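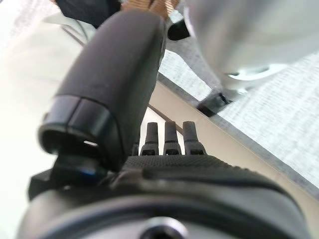 ## News from the hand project

Since October our group at Segura has been collecting examples for the Revari hand, and many readers of this newsletter have asked how it is going. It is going well, but slower than we wrote in the plan. I will try to explain what we do in a normal session and what we have learned until now.

The goal is simple to say. We want the hand to pick up small things from a work surface and put them where they belong, without a person who writes the movement step by step. For this the learning system needs examples, and the examples must come from people. One of us wears the control glove and moves the hand through the task, and the system saves the picture from the wrist camera together with the position of every joint. One such recording we call an episode.

At this moment we have 184 episodes that we are willing to keep. We recorded more than this, but we removed 33 of them after checking. In most of the removed ones the glove had lost its calibration and the thumb was following too late. In a few, the operator stopped in the middle to think, and the recording contains a long pause. We discussed if pauses are harmful. Our opinion now is that short ones may stay, but a long one teaches the system to wait for no reason, so we take it out.

### The wrist view

The camera near the wrist was the subject of a long discussion in the spring. Its advantage is that the fingers and the palm are always in the picture, so the system can learn how the hand stands in relation to the object. The disadvantage is the thumb. It is large and very near to the lens, and in many positions it covers a good part of the view. We tried to mount the camera higher, but then the fingertips were lost exactly when they closed. We came back to the low position and accepted the thumb.

We also decided not to clean up the work surface too much. In the first weeks the surface was prepared very carefully before every episode, and the result was a model that worked only on a carefully prepared surface. Now other things may lie near the target, and we change them between sessions. Shiny objects are welcome too, although their reflections make the checking harder.

### How a session is organised

A session has 40 episodes at most. After this number the operator's hand is tired, and it can be seen in the data: the grasps become quick and a little careless. After every 5 episodes we stop, check the glove, and move the objects to new places. The person who operates does not check his or her own recordings. This rule came from our colleagues at Stindix, who have done such work longer than we have, and we are thankful for the advice.

Failed grasps are kept when the operator tries again and corrects the mistake. At first we deleted them all. The first model we trained did not know what to do after a missed grasp, and it closed the fingers again and again in the same place. Since we keep the corrections, this happens less often. We do not yet have enough trials to give a fair number.

### What we need

We are still looking for operators, also with small hands, because so far the glove was used mostly by people with large ones. No experience is necessary. The introduction takes one morning, and you will do practice episodes which are not saved in the main set.

The labelling is done with the Rikik tool, and the new version lets two people mark the same episode without overwriting each other. If you labelled with the old version, please export your work before you update. The guide is in the shared folder, and corrections to its English are also welcome.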